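Sunday, late afternoon, dye bench

OK, picking up where I left off with the walnut hull batch. The Rurham wool finally came out of the second bath and I'm much happier with it! Last time it went that flat cardboard brown and I blamed the wool, then the water, then myself. I'm now fairly sure it was the mordant. The old jar of alum had clumped up badly and I'd been scooping by volume like a fool. Weighed everything this time, threw the clumps out, and the skeins took the color right up into the core.

Numbers before I forget: 122 grams of dry fiber, scoured twice, left in the alum overnight. Hulls soaked for 5 days with the lid on (it stinks, sorry to whoever had the bench next to mine). Brought it up slowly over the low burner and held it just under a simmer. I did let it creep up once while I was on the phone with the Sestitz people about the missing order, so if there's any felting on the outside of the big skein, there's your culprit.

The missing order, by the way, is still missing. They say it left the warehouse, the tracking says it didn't. We have enough madder for maybe one more pot and then we're stuck, so please don't start anything red without asking around first.

The Onsri cotton is another story. Same bath, same time, and it came out the color of weak tea. I half expected that, cotton needs the tannin step and I skipped it to see what would happen. Well, now I know! Going to redo it properly with oak gall and put the two swatches side by side on the card. I'd still like to try the iron afterbath on a strip of it too, just a tiny pinch, as the last one I did went nearly black and the cloth felt crunchy.

Lightfastness strips: 26 are taped up in the south window, half of each covered with card. Please leave the blinds alone until August. The weld yellow from the Rondus yarn looks a bit duller already, but I keep peeking and that can't be helping my judgment.

To do next: rinse water test, relabel the jars on the top shelf (the marker has rubbed off of 2 of them and I'm only guessing at what's inside), strain the leftover hull liquor and freeze it in the flat tubs.
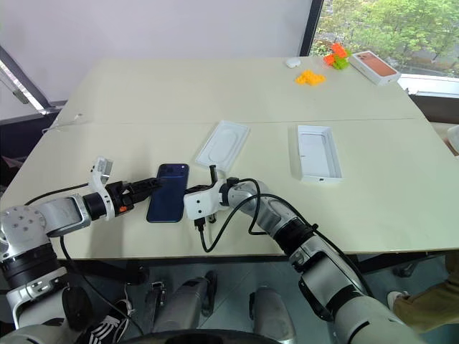

Oh, and the good strainer has a tear along the rim, so use the muslin for anything with fine bits in it. I'll pick up a new one when I go in for the oak gall.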